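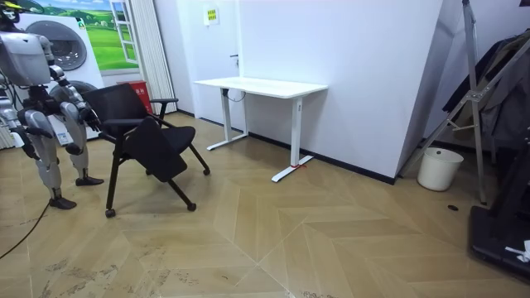

*Rolling chair, black, by the left side of the room.*

# Year-End Walkthrough, Distwood Building, Second Floor

**Date:** Thu 31 December
**Inspector:** Pejman Salehi
**Received by:** Pejman Pakzad (no relation, different Pejman, please stop forwarding me his parking notices)

Marks: **OK** / **FIX** / **WATCH**. Anything marked FIX goes to Fallahi by the first working day. WATCH means I will look at it again in April and sigh.

## Exits and hallways

- [x] **1. Exit signs lit.** OK. The one by the stairs buzzes, but it buzzes while lit, and the form only asks about lit.
- [ ] **2. Hallways clear to full width.** FIX. Holiday tree still in its box outside the copy room, where it has been since before the holiday. Either put it up or put it away.
- [x] **3. Stair door closes and latches by itself.** OK. Slow, like the rest of us this week.
- [ ] **4. Nothing stored under the stairs.** FIX. Found a fan, another fan, and some 400 Tradeo catalogs. Tradeo has a website now.

## Fire

- [x] **5. Extinguishers in place, tags current.** OK. The kitchen one had a coat hanging on it. Coat moved to a hook.
- [ ] **6. Smoke alarm test.** WATCH. All sounded. The alarm in room 61 took two presses. Fallahi to swap the battery and tell me if the second press was just my thumb.

## Furniture

- [ ] **7. Rolling chairs: casters, backrest, gas lift.** WATCH. Check every chair on the floor, including the ones people call "mine." Sit, lean back, roll a yard each way, stand up. If the seat sinks while you are reading this sentence, tag it. Three tagged so far, and two tags have already been removed by people who like their chairs low.
- [x] **8. Shelving anchored to wall.** OK. Pulled on all of it. The supply room unit pulled back a little before the bracket was tightened, and it is fine now.
- [ ] **9. Heavy items on lower shelves.** FIX. Whoever put the paper cutter on the top shelf is taller than I am and should be the one to get it down.

## Electrical

- [ ] **10. No power strips plugged into power strips.** FIX. Front office has a chain of three feeding a lamp, a radio and a very small heater. The heater goes home. The radio can stay if it gets its own outlet.
- [x] **11. Panel door clear and labeled.** OK. One breaker is labeled "Gary?" and has been for years. It runs the water cooler.
- [x] **12. Cords off the floor.** OK. Cord cover by the Umen display case lies flat again - new tape, same cover.

## Kitchen

- [ ] **13. Microwave door and seal.** WATCH. Seal is sound. The inside is not a safety matter yet.
- [x] **14. Floor dry, mat flat.** OK.
- [ ] **15. First aid kit stocked.** FIX. Plenty of eye wash, no bandages, one packet of soy sauce. Restock, and keep the soy sauce somewhere else.

## Notes for Pakzad

Items 2 and 4 can be done in one trip with the big cart. Item 10 needs a conversation, and I would like you to have it. The rest is in the Fallahi folder, with the chair tags clipped to the back page. I kept a copy of last year's sheet in there too. Item 4 was the same fans.

Signed, P. Salehi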